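Asadi opens its "One Room" tidying season

20 August 2022 – Asadi, the home-keeping club based in Brasholm, is delighted to announce a new season of friendly help for anyone who sleeps, works and has their tea in the same four walls. Members can borrow any of our 200 printed room plans, and Azadeh Kazemi will be answering letters herself – do write to her, however small the muddle!

Places are free and open to all.

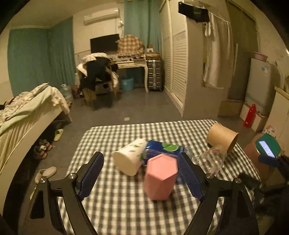 Cups on a gingham cloth, with the bed and desk behind.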